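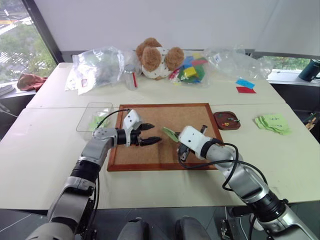 Staff at the Reisinger returns and repairs depot in Surkthorpe are to keep their jobs but lose a good part of their old routine, after the firm confirmed this week that its job boards will be run by machine from the new year. The system is called Mirnis. Two arms, one table, and a lot of sticky notes. Handwritten notes still go up on cork with coloured pins, same as ever, but it is a dark gripper holding the light green slip over the board now, with the pins in a wooden tray next to it. Reisinger, which takes back toys and games from shops, checks them and sends them out again, has 171 people at the Surkthorpe site.

The board is a bigger deal than it sounds. Every batch that comes into the depot gets a note. Where it came from, what is missing, who has it, when it is wanted. The note goes on a board, the board goes to a bench, the bench works through it and the notes come off and go back to be entered. Four people used to do nothing else on the day shift. Pin, unpin, check, carry.

Since the summer it has been done partly by hand and partly by the arms, with the two running side by side in the old packing room. In November the arms handled 2223 notes. The firm says that was enough to go ahead.

Theresia Strebel, shift lead for the boards team, has worked at the depot since it was on the other side of the ring road. She was at the first trial and admits she did not think much of it.

"It was slow," she said. "It is still slow, if I'm fair. I can put up a board while it's thinking about the first corner. But it does the late shift and I don't want to do the late shift, so."

The late shift is where the change will be felt first. At present two members of the team stay until 10pm to get boards ready for the morning benches. From January that cover ends. The arms will be loaded before the team leaves and the boards collected at 6am. Anything that has gone wrong overnight gets sorted then, before the benches start.

Things do go wrong. Notes curl, particularly the ones from the bottom of a pad, and a curled note is harder to grip. Pins are worse. A pin lying on its side has to be picked up and turned before it is any use, and staff say a dropped one can hold up a whole board. Crumpled notes go in a clear tub and are written out again by a person. The tub is checked at the end of each run and somebody has to copy out whatever is in it, which nobody in the team likes doing.

Handwriting is the other thing. Mirnis does not read the notes. It puts them where it is told, in the order they were stacked, so if the stack is wrong then the board is wrong. Bench staff complained in the autumn of getting boards with the urgent jobs at the bottom. The stacking is now signed for.

So what happens to the four? None of them is being let go, the company says, and the union rep at the site has that in writing. Two will move to checking, which pays slightly more and is done sitting down. Strebel and one other stay with the boards and will look after the arms, load the trays, and step in when one stops. They have had a fortnight's training at the firm's office in Jondport and are due another in the spring.

"There was a lot of looking at cables," Strebel said of the Jondport course. "I know where they should hang and where they shouldn't. That's useful, I've stopped it twice for that."

Not everyone is settled about it. The late shift carries an extra payment, and the staff who did it will lose that when it goes. Reisinger has agreed to keep paying it until the end of March. After that, nothing has been promised. Several of those affected told us they had counted on the money and one said she was looking at evening work elsewere.

There is also the matter of talk. The boards room was where people stopped on their way through. You handed over your notes, you heard what was coming in, you found out that the delivery was late or that a bench was short. Benches now leave their notes in a drawer by the door. A bench worker with six years at the depot said he had gone a full week without speaking to anyone from the boards team. "You'd pick up a note and say, what does this say, and she'd tell you and you'd tell her it was wrong," he said. "Saved an hour sometimes."

The company has said it will bring back a short handover at the start of the day, standing up, in the boards room, with both teams there. It was meant to begin last month. It has not begun yet. A spokesman said the time was still being agreed with the bench leads.

Asked why the firm had not simply dropped paper and put screens on the benches, the spokesman said this had been tried. Screens were fitted at one end of the building two years ago. Benches there kept writing notes and sticking them to the screens. The screens came out. "People like a note they can move," he said. "We would sooner have the machine fit the work than argue about it for another two years."

The depot takes in all sorts. Soft toys, bags of loose blocks, board games with half the pieces gone, things in tubs with no label at all. Nobody at the firm is suggesting the arms do that side. Checking a returned toy means squeezing it, turning it over, looking for a split seam or a missing eye, and the spokesman said there were "no plans" to automate any of it. Staff point out that there were no plans for the boards either, this time last year.

The union has asked for a review after six months, with the numbers shared: how many boards, how many stoppages, how often a person had to come in early to put things right. Reisinger has agreed to the review but not yet to the numbers. Talks go on.

One thing has already changed on the floor. Notes are neater. Benches have been asked to write in the middle of the sheet and leave the top clear for the pin, and to keep stacks flat, and most have gone along with it. Strebel has put a sheet up by the door showing how to do it. She says the request was first made by her in her second year in the job and nobody took any notice until there was a machine asking.

The second table is due to be fitted at the far end of the room before the January start. The drawer by the door is being replaced with a bigger one, because notes have been getting caught down the back — 2 were found there last week, both marked urgent.

Staff with questions about the late payment should speak to the site office before the end of the month.

COMMENTS (7)

benchfour
The drawer thing is true. One of those urgents was mine. Customer had been ringing for days and we all swore blind we never had it.

Marrow_Lane
Two arms to put a sticky note on a board. My nan could do it and she'd bring biscuits.

pht_surk
@Marrow_Lane would your nan do it at 3 in the morning though? My other half did that late shift for years, home at half ten, dinner in the microwave, never saw the kids on a school night. She won't miss it. She will miss the money. Both can be true.

oldwarehousehand
We had the same at my place with labels. First year they say no jobs will go, and they don't, people leave and just don't get replaced. Ask them how many will be in that team in three years, not in January. Would have liked to see the reporter ask it.

K. from the flats
Is there any reason they can't leave the talking part in? Put the drawer in the canteen, you'd get your chat back for nothing.

benchfour
@K. from the flats somebody did suggest the canteen. Got told notes and gravy don't mix, fair enough I suppose

tidy_pins
I do loading on this (not Theresia before anyone asks). It's ok! The pins are the fiddly bit, they roll about and you want them spread out in the tray, not in a heap. I quite like watching it now and I was dead against it in the summer. Agree with the comment above about the three years though, that's the question and we've asked it inside as well. No answer so far.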